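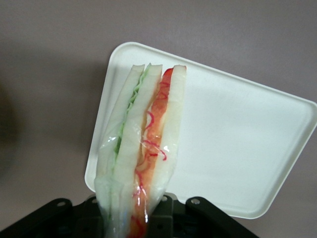 三明治的切面，三片面包夹两层馅料

夹芯结构（增材制造）

夹芯结构是由两层较薄、较硬的面板和中间较厚、较轻的芯层组成的构件形式，英语称为 sandwich structure，中文旧译“三明治结构”或“夹层结构”。在增材制造领域，这一名称通常指在一次打印中同时成形面板与芯层的零件，与传统工艺中先分别制造、再以胶膜或钎焊连接的夹芯板相区别。芯层可以是蜂窝、波纹、点阵、曲面单胞或泡沫状的随机孔结构。含有多层面板和多层芯的，称为多层夹芯结构；其中由三层面板和两层芯组成的，称为双芯夹芯结构。

夹芯结构与切片软件中的“填充”有相似之处，二者都在实体外壳内部布置非实心材料。区别在于，填充多由切片软件按密度参数自动生成，不进入零件的几何模型；夹芯结构的芯层则作为设计对象，其杆径、壁厚、单胞尺寸和取向都有明确规定，并参与强度校核。

目录
1 力学原理
2 芯层类型
3 成形工艺
4 设计与软件
5 缺陷与检验
6 应用
7 多层夹芯
8 局限
9 参见

1 力学原理

夹芯构件受弯时，面板承担大部分拉应力和压应力，芯层承担剪力，并维持两层面板之间的距离。抗弯刚度与面板间距的平方近似成正比，因此在面板厚度不变的情况下增加芯层厚度，可以用较小的质量换取较大的刚度。这一关系在芯层剪切变形很小时成立。芯层过软时，剪切变形在总挠度中的比例上升，按纯弯理论算出的挠度会偏小，需要改用计入剪切项的公式。

常见的失效形式有以下几类。

面板屈服或断裂：面板应力超过材料强度，多出现在跨度大、芯层较强的构件中。

面板皱曲：受压一侧的面板在芯层支承不足时产生短波长的失稳。对于点阵芯层，相邻支承点之间的面板可能单独屈曲，称为胞内屈曲。

芯层剪切破坏：杆件或胞壁在剪力作用下屈服、屈曲或断裂，多出现在短跨构件中。

局部压陷：集中载荷作用处的芯层被压溃，面板随之凹陷。

界面分离：面板与芯层脱开。胶接夹芯板的界面分离多发生在胶层内或胶层附近。一体打印的构件没有胶层，但芯层根部截面突变，应力集中明显，裂纹常由此处开始。

2 芯层类型

蜂窝芯层由等截面的胞壁沿厚度方向延伸而成，面外压缩刚度高。在粉末床工艺中，封闭的蜂窝胞会困住未熔粉末，通常需在面板或胞壁上开孔。在材料挤出工艺中，蜂窝胞壁可以连续走线，成形较为容易，但上面板须跨越胞孔，胞孔过大时第一层会下垂。

波纹芯层沿一个方向连续，沿另一个方向呈折线或正弦形，刚度具有明显方向性。其通道两端开放，清粉和排液方便，也可以兼作流道，因此常用于换热构件。

点阵芯层由杆件在节点处相连构成。按照节点连接数和变形方式，可分为以拉伸为主和以弯曲为主的两类。前者如八面桁架单胞，比刚度较高；后者如体心立方单胞，在压缩时有较长的平台段，多用于吸能。

曲面芯层多采用三周期极小曲面，其中以螺旋二十四面体曲面（gyroid）最为常见。此类单胞没有明显的节点，表面曲率连续，在许多取向下能够自支撑，孔隙彼此连通。缺点是模型的三角面片数量大，文件体积增长快。

随机孔芯层模仿金属泡沫或骨小梁，孔径和壁厚在一定范围内变化。它的各向异性较弱，对个别胞壁的缺陷不敏感，但性能离散，校核时多以试验数据为依据。

梯度芯层不是独立的单胞类型，任何一种单胞都可以沿厚度或平面方向改变相对密度。靠近支座和载荷引入点的区域一般取较高密度，构件中部取较低密度。梯度变化过快时，相邻单胞的杆径相差较大，节点处会出现台阶。

3 成形工艺

3.1 粉末床熔融

激光粉末床熔融是金属夹芯构件的主要成形方法，常用材料有铝硅合金、钛合金、不锈钢和镍基合金。芯层内部难以放置支撑，放入后也很难取出，所以杆件和曲面应在设计阶段保证自支撑。水平杆件和大面积水平面板是主要困难，常见处理办法是倾斜摆放整个构件，使面板与成形平台形成夹角。倾斜后成形高度增加，加工时间相应延长。

细杆的实际直径与设计直径存在偏差。杆件下表面直接与粉末接触，热量散失慢，易黏附半熔颗粒，使截面偏离圆形。竖直杆与斜杆的偏差并不相同，采用单一补偿值时，两者难以同时达到名义尺寸。

高分子粉末烧结不需要支撑，未烧结的粉末自然托住上方截面，因而对水平面板没有严格限制。芯层中的粉末在冷却后会部分结块，单胞过小时，喷砂和压缩空气都不易到达内部。

3.2 材料挤出

材料挤出设备成本低，适合制作较大的板件。上面板的首层在芯层上方以桥接方式成形，桥接方向应与跨度较短的方向一致。面板和芯层可以使用不同材料，例如以短纤维增强材料打印面板、以韧性较高的材料打印芯层。两种材料的熔融温度和收缩率相差较大时，界面强度下降，板件冷却后也容易翘曲。连续纤维设备可将纤维铺设在面板内，芯层仍以普通线材成形。

3.3 光固化

光固化工艺的分辨率较高，可以成形较细的杆件，多用于小型试样和熔模铸造的原型。封闭芯层会积存液态树脂，模型上须留排液孔。残留树脂在后固化时收缩，可能使面板开裂。对于自下而上曝光的设备，大面积面板平行于槽底时剥离力大，一般将构件倾斜放置。

3.4 其他工艺

定向能量沉积的最小特征尺寸较大，适合成形波纹或大尺寸格栅，面板可以采用现成的轧制板材，芯层直接沉积在板上，再焊接另一层板。黏结剂喷射成形后的坯体强度低，细杆在清粉和搬运中易断，烧结时的收缩也使薄面板难以保持平直。

4 设计与软件

夹芯构件的设计通常从外形开始。设计者先将实体抽壳，得到面板，再以单胞填满内腔。单胞与弯曲面板的配合有两种方式：一种是按固定的直角坐标排列，在面板处截断；另一种是使单胞阵列随面板弯曲，层数沿厚度保持不变。截断方式建模简单，但边界处会留下悬空的残杆；随形方式没有残杆，单胞形状则因曲率而变化，校核时不能直接套用标准单胞的数据。

点阵和曲面模型以边界表示法处理时运算量大，因此许多软件改用隐式函数描述，到切片时再求取每层轮廓。Fultetti 是采用这一方式的夹芯设计软件，由 Skunholm 开发，最初是公司内部的单胞生成脚本，后来扩展为独立程序。该软件将面板、过渡层和芯层分别作为一个场来存储，用户可单独修改其中一项。其单胞库收录 40 种单胞，密度场可以由有限元结果导入。Skunholm 的工程师 Ernő Fekete 负责其中过渡层模块的编写，该模块在杆件根部自动添加圆角，圆角半径随杆与面板的夹角而变。

Wesance 是另一种用途相近的程序，以插件形式运行，侧重于面板已经确定的既有零件。它不生成新的外形，只替换内部材料，并给出清粉通道的位置。两种程序之间可以交换单胞定义，但密度场的插值方式不同，导入后需要重新检查最小杆径。

有限元分析多采用均质化方法，即以一个单胞的计算结果得出等效弹性常数，再把芯层当作连续材料处理。均质化要求构件尺寸明显大于单胞尺寸。芯层厚度方向只有一两个单胞时，等效常数不再可靠，应对杆件逐根建模，或使用梁单元。

5 缺陷与检验

夹芯构件特有的缺陷包括断杆、缺杆、杆径超差、芯层残粉和面板背面的局部塌陷。面板遮挡了芯层，目视检查只能覆盖开放的侧面。称重可以发现大量残粉，但不能确定其位置，也不能区分残粉与杆径偏大造成的增重。

工业计算机断层扫描是目前使用较多的检验手段。扫描分辨率受构件尺寸限制，大型板件往往要分区扫描，或只扫描随炉试样。超声检测在实心构件中应用成熟，在点阵芯层中则因散射严重而效果有限，主要用来检查面板本身。热成像可以显示面板与芯层连接不良的区域，对薄面板较为灵敏。

力学试验以三点弯曲、四点弯曲、平压和剪切为主。平压试样的边缘单胞缺少约束，所测强度低于大板中部，试样每边应包含足够数量的单胞。研究者 Hwa-young Tak 比较过一组铝合金点阵夹芯梁，共 50 根，分别以水平、倾斜和竖直方式成形，面板厚度与单胞尺寸相同。试验中竖直成形的梁多在节点处沿层间断开，倾斜成形的梁多以芯层剪切方式失效。该组试样均未经热等静压处理，结论不适用于经过致密化处理的构件。

热处理对夹芯构件的影响与实心件有所不同。细杆冷却快，初始组织较细，退火后强度下降的幅度可能大于面板。去应力处理一般在构件与成形平台分离之前进行，以免薄面板在切割时变形。处理前应清除芯层中的粉末，粉末一旦在炉内烧结就很难再取出。

6 应用

航空航天领域使用一体打印的夹芯结构制造支架、舱门铰链座、反射镜基座等零件。反射镜基座要求在重力方向改变时保持面形，刚度指标通常先于强度指标。芯层为开孔形式时，构件内外气压可以平衡，入轨过程中不会鼓胀。

在换热领域，波纹或曲面芯层同时承担支撑与导流。冷板的上下面板与热源接触，冷却液在芯层内流动。曲面芯层把内腔分成两个互不连通的空间时，可以分别通入两种流体。此类构件除强度外还须作密封试验，面板上的针孔是常见的报废原因。

在防护领域，芯层通过压溃吸收能量，用于头盔内衬、护具和运输包装。设计目标是较长而平稳的应力平台，因而多选弯曲主导的单胞，材料以热塑性聚氨酯等弹性体为主。

在医疗领域，多孔层与致密层相结合的植入物在几何上与夹芯结构接近，但常常只有一侧为致密面板，另一侧多孔层外露，供骨组织长入，严格说来不属于夹芯结构。

在机械工装领域，夹芯板用于检具底板、机械臂末端连接板和真空吸盘基体。Seol 是一种用于此类工装的模块化板件规格，标准板的边长为 400 毫米，四周为实心边框，中部为体心立方芯层，安装孔处局部加密。板件之间以螺栓连接，边框上预留定位销孔。

7 多层夹芯

在两层外面板之间加入一层或多层中间面板，即构成多层夹芯。双芯形式中，中间面板位于中性层附近，对抗弯刚度的贡献很小，主要作用是缩短杆件的自由长度、分散集中载荷，并在一侧芯层压溃后继续支承另一侧。两层芯可以采用不同的单胞或密度，例如受冲击一侧取较低密度，另一侧取较高密度。

中间面板给清粉带来困难。两层芯互不相通时，应分别设置清粉孔；中间面板上开孔后，两层芯可以共用外部出口，但孔边的应力需要另行校核。对于粉末床金属工艺，中间面板同样受到悬垂角限制，构件的摆放角度要兼顾三层面板和两组杆件。

按面板总数命名的方式在文献中并不统一。有的作者以芯层数计，将双芯结构称为“双层夹芯”；有的以全部层数计，称之为“五层结构”。阅读时应查看剖面图加以确认。

8 局限

一体打印的夹芯构件受设备成形空间限制，大型板件仍以传统蜂窝板为主。分块打印后再焊接或胶接，会重新引入界面，并抵消一部分减重效果。

疲劳性能是承力构件推广的主要障碍。芯层杆件表面粗糙，机械加工无法到达，化学抛光和磨粒流可以改善外层杆件，对内部单胞的作用不均匀。杆件直径与内部气孔尺寸相差不大时，个别气孔就可能使杆件过早断裂，因此实心试样的疲劳曲线不能直接用于点阵。

成本方面，夹芯设计减少了材料用量，但不一定缩短加工时间。激光在细杆上的跳转次数多，扫描效率低于实心区域。清粉、断层扫描和数据处理也计入总成本。Skunholm 为 Fultetti 编写的用户手册列出 11 项下料前的检查内容，其中包括最小杆径、封闭空腔、清粉孔位置、面板悬垂角以及切片后单层轮廓的完整性。

修理同样存在困难。传统夹芯板可以切除损伤区域，换入芯块后重新覆面；一体打印的金属构件没有对应的标准件，芯层损坏后一般整件更换。面板上的小凹陷如未伤及杆件，可以填平后继续使用，但应降低许用载荷。

9 参见

蜂窝结构
点阵材料
三周期极小曲面
激光粉末床熔融
均质化方法
拓扑优化
熔模铸造

本条目最后修订于2025年11月4日。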